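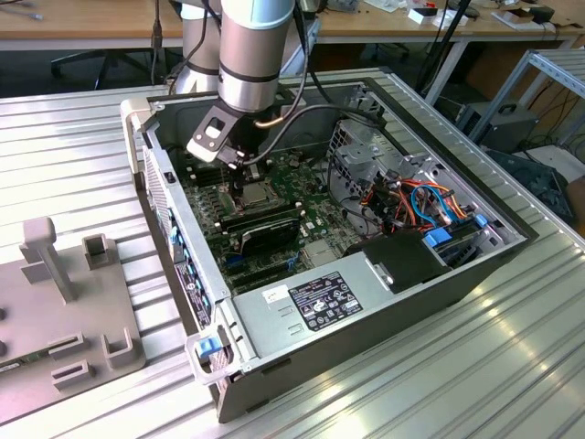
**Should a small office buy used desktop computers or new ones?** For ordinary office work, used desktops are good enough in most cases, provided that you check a few things before you pay.

We received this question from several readers after the last issue, where I mentioned that our own office in Toltine had replaced its machines. I promised to write more about it, so here is what I learned. I am not a technician. My work is bookkeeping and I look after the computers only for the reason that I sit closest to the cupboard with the cables.

## What we needed

We have five desks. On every desk the same things are done: letters, spreadsheets, email, and Zaltonico for the invoices. Two of the desks also open large scanned files from the land office, and these were the desks where people complained the most. The other three were slow in the morning and then more or less fine until evening.

I first asked for an offer for new computers. It was a correct offer and the machines were nice, but the total was more than we spend on everything else for the office in a year, including the coffee. Then a colleague told me to visit Drellus, the shop on Deng Street that sells computers coming back from company leases. I had passed it many times and thought it was a shop for games.

The price there was 287 dollars for one desktop, without a monitor. We kept our monitors. They are old, but the picture is clear and we are used to them.

## How to choose

The first thing I would say is to buy the same model for all desks. It is a little boring advice, but it has saved me much time. When one power cable is missing, the cable from the next desk fits. When I find out where a setting is hidden, I know it for all of them. In the old office we had four makes and every one had a different way to open the cover.

Look also at the size of the case. The very small desktops are pretty and they fit behind a monitor, but many of them leave you little room to add anything later. We took towers. They stand under the desk, where they collect dust, and this I will come to below.

Ask the seller which processor is inside and whether your operating system will still receive updates with it. I did not know to ask this. A cheap computer which cannot take the current system is expensive after one year, when you must look for another. The man at the counter showed me the page where the supported processors are listed, and we checked ours together while other customers waited behind me. I was a bit ashamed, but I recommend to do it anyway.

Memory is the other question. Many used machines are sold with a small amount, and the seller will offer to add more. Compare his price with the price of buying it yourself.

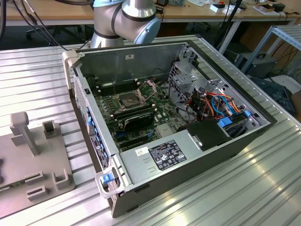 Putting memory in is work that a patient person can do at home with the manual open on the table. Changing a processor is another matter, and I would leave it to the shop. The contacts are very fine and if you damage them, the board may be lost. For an office like ours it is also hardly ever necessary. What made the biggest difference for us was a new solid-state drive in each machine. The morning start used to give me enough time to water the plants, and now I water them after lunch.

## Before you pay

Ask to see the computer running, with a keyboard and a screen connected. Listen to it for some minutes. A fan that makes a scratching sound in the shop will make it also at your desk, and there you will hear it all day. Try every USB port with the same stick. On one of the machines I tried, a port in the front did not respond, and they gave me a different machine without discussion.

Get the warranty on paper. At Drellus it was written on the bill by hand, so I asked for a stamp as well. In some shops the warranty covers the parts and you pay for the labor, and it is better to know this before something happens.

Ask too how the drive was erased. A drive from a company lease should be empty, and a serious shop can tell you how they did it. If you put in a new drive, as we did, the question is smaller, but I still prefer to buy from people who have an answer.

## The old computers

Please do not put them in the trash. Our old desktops stayed in the corridor from June until September, and every visitor had something to say about them. In the end the recycling yard took them free of charge. Before that I removed the drives and kept them in a locked drawer, as there were client papers on them. The yard has a machine that destroys drives while you wait, but only on Saturday morning, so plan for a line.

One of the towers went to the reading room across the street, where it is used to search the catalog. It is slow, but the catalog is also slow, and they do not mind.

## Some costs I forgot

I had prepared a budget and was proud of it. Then I needed adapters, since the new machines did not have the connector our monitors use. I also needed a power strip with a switch, and longer network cables for the two desks by the window. Together with the drives, these things came to 200 dollars more than I had written down. If you make a similar plan, leave some space in it.

The dust I mentioned. A tower on the floor pulls in everything from the carpet. I now put ours on low wooden stands. Twice a year I shut them down, pull out the plugs, open the side, and clean them with a soft brush and canned air. Hold the fan blades with a finger while you blow, so that they do not spin too fast.

If you have bought used computers for your office and your experience was worse than mine, please write to me, I would like to print also that side. In the next issue I will write about printers, on which my opinion is less friendly.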